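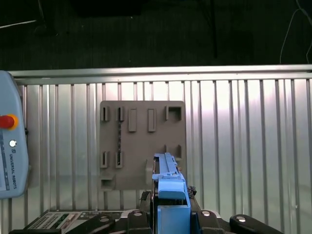

She ran the second shift at the Serby plant for most of her working life and she doesn't miss the alarm clock. "I miss the noise a little. Not the 4:30 part."

We talked on a Sunday, June 23, 2024, at her kitchen table, fan going, dog under the chair. She'd asked me to leave her name out. Still has family on the payroll, she said, and it's a small town. Fine by me.

The subject was shift work and sleep. What it does to a person, what it does to a house with other people in it. She had plenty.

"First thing that goes is supper," she said. "You think it'll be sleep. Sleep you can kind of fake for a while. But supper's at six and you're at work at six, and that's that for years." Her husband was on days at Boltard, the feed place out on the county road. They passed each other in the driveway. Some weeks they wrote notes on the back of the gas bill. She kept a few. Didn't offer to show me and I didn't ask.

The kids learned to be quiet before noon. "They could make a bowl of cereal like burglars." She laughed at that, then stopped. "My daughter still walks on the sides of her feet. Grown woman."

How did she sleep, then? Badly at first. Foil on the windows, a box fan for the noise, phone in a drawer under the dish towels. She tried the pills from the drugstore and quit after they made her foggy on the drive. Two deer on that road in one winter. Neither one was the pills' fault, she says, but it scared her off them anyway.

What worked was dull. Same bedtime on her days off, or near it. No coffee after the first break. A cold bedroom. She ate a real meal before work and toast after, and she says the toast was the big thing, though she can't say why. "You come home at midnight and fry up a pork chop, you're going to lay there and look at the ceiling. I did it for years. I like pork chops."

Weekends were harder. Everyone wants you on a Saturday morning. Ball games, weddings, the church sale. "People who work days think you're lazy. My sister-in-law would call at eight and say, oh, did I wake you. Every time. Yes you woke me."

The money is why people stay, and she's plain about that. The night premium at Serby was $87 a week when she signed up. That was groceries, back then. When the plant went to rotating shifts it was a different story, and here she got a bit louder. Two weeks on, then flip. "You never land. Your stomach doesn't know what day it is. Straight nights I could do. Straight anything. It's the flipping that gets you."

They took a vote on it one April. She was against, loudly, and lost. Fixed shifts came back later under new managment, with no vote at all. She shrugged about it. I got the feeling the shrug took some practice.

Any advice for someone starting nights now? She thought a while. Let the dog out. Came back in.

"Tell the people you live with what you need. Write it on the fridge. I didn't, I just got mad." And buy good curtains, she said, don't mess with foil, it rattles and the neighbors think you're up to something. Hers came from Szabo, the fabric store downtown, lined ones, paid off over a whole winter. They're still hanging in the back bedroom. She sleeps in there when it's hot.

And see a doctor if you're nodding off at the wheel. She said that one twice. A guy on her line went into the ditch in front of the water tower, walked away from it, came in the next night like nothing happened. "We all thought that was tough. It wasn't tough, it was stupid. We should of driven him home."

She's been on what she calls people hours for a good while now. Up at seven, bed by ten thirty, mostly. But some nights she still wakes right around the old lunch break and there's no use fighting it. She sits in the kitchen with the radio low and has her toast.

"My husband comes out sometimes and sits with me," she said. "We never got to do that before. He doesn't even like toast."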